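Checklist before first powered run – small sorting arm, shared workshop
Filled in by Tzu-hsuan Fang, 8 Dec 2019
Marks: OK, FIX, or OPEN. Comments go under the item, please write so that another member can understand.

Mounting and frame

1. Base plate bolted to the bench, all 4 bolts tight. OK
Comment: one washer was missing in October, it is now replaced.
2. Gestell frame has no play when pushed by hand. FIX
Comment: small movement at the rear foot. It does not touch the arm, but I want it shimmed before we go over half speed.

Electrical

3. Emergency stop cuts motor power, tested 2 times. OK
4. Fuse in the supply line is the value written on the drawing. OK
5. Cable from the Fornon driver board has strain relief. OK
Comment: the tie is a bit tight on the cable. Please do not pull it more.
6. No bare wire ends at the terminal block. OK

Motion limits

7. Speed limit set to 50 percent in the controller file. OK
8. Reach limit set to 805 mm from the base center. OPEN
Comment: the value is saved, but I measured only on the left side. The right side must be measured also, with power off.
9. Home position found after restart. OK

Work area and test boxes

10. Simulation run finished with the same limits as the real arm. OK
Comment: I used the Khosravi scene with the brown boxes and did not change the light. Shadows fall wide between the boxes, so the camera threshold should be checked again on the real bench.
11. Box labels face the camera and can be read. OPEN
Comment: the big code starts with E601 and is turned sideways, so the reader must accept rotated text. The small strip with 1 kg and 2.5 mm is in shade and has low contrast – I would not trust it for sorting yet.

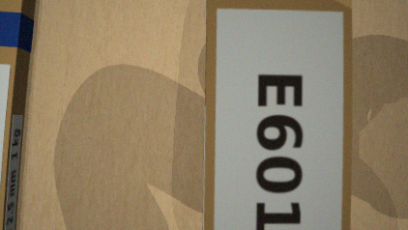 12. Space between boxes is enough for the Bultell gripper when open. OPEN
Comment: to be measured with the real boxes on the bench.
13. Floor line is marked and people stay behind it during the run. OK

Result: no powered run until items 2, 8, 11 and 12 are closed. Write your name beside the item when you close it.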